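Sunday

Up at 6, didn't want to be. Coffee, toast, the last of the Vevine marmalade scraped out with a teaspoon. Rained all the way in on the 17 bus and the umbrella gave up by the bridge. Must get a new one. Must also ring the dentist – have written that three times this month.

The cup thing

So today was table day. Cups and mugs and cloths, the whole shelf of them, and deciding what stays and what goes to the Resik sale. I like the glass mug best. Always have. It's got a proper handle and you can see how much is left in it. My vote is it stays, even if it doesn't match anything.

The blue cloth I am less sure about. Microfiber, good at glasses, terrible at lying flat. Fold it, turn round, it's a lump again. I paid too much for the pack at Barua and I've been defending it ever since.

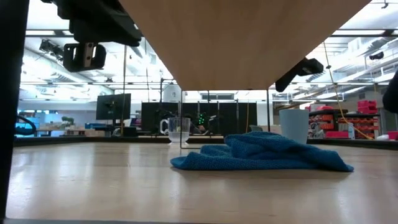
Glass mug, pale cup, the blue towel in its usual heap.

Wrote the list out before lunch. Keep: glass mug. Keep: towel (grudging). Maybe: the pale cup. No handle so it's no use for tea, burns your fingers, but fine for water and it stacks with the others. Left the maybe column too long as always.

Lunch was soup. Too salty. Ate it standing up, reading the Grirnanano catalog, where a set of plain tumblers is now $139. For tumblers! Closed the catalog. Opened it again. Closed it.

Afternoon got away from me a bit. More coming and going, everyone with an opinion on cups. The light blue plastic one came up again and I said what I said last time, it's tall, it's light, it doesn't break, what more do you want. Plastic does hold on to the smell of squash but so what. Green t-shirt and gray layer on top was the right call for that room by the way, wish I'd dressed like that insted of in the thin shirt. Freezing.

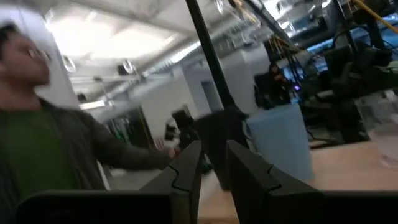
Later

Feet up now, writing this with a blanket on. Legs ache.

Thinking about the table itself. It's a nice one, that butcher-block look, maple strips, and I always want to put bread on it. Cups look good against pale wood, especially the dark one. I'd forgotten the black cup, it wasn't on my list at all. Straight up and down, no fuss. Blue and black side by side, that's the pair I would buy if I was starting over. Put both down as keep and crossed out "maybe" altogether.

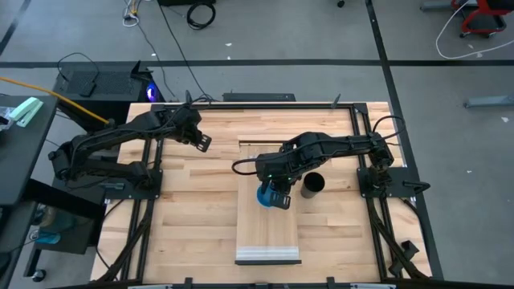
Blue cup and black cup on the maple.

Sale box is up to $201 worth if they price it fairly, they won't. Page 828 of the library book and still don't know who did it – it's due back and I can't renew again.

Tomorow: umbrella, dentist, marmalade. Wash the thin shirt. Find out if Resik takes odd saucers or only sets. Bed.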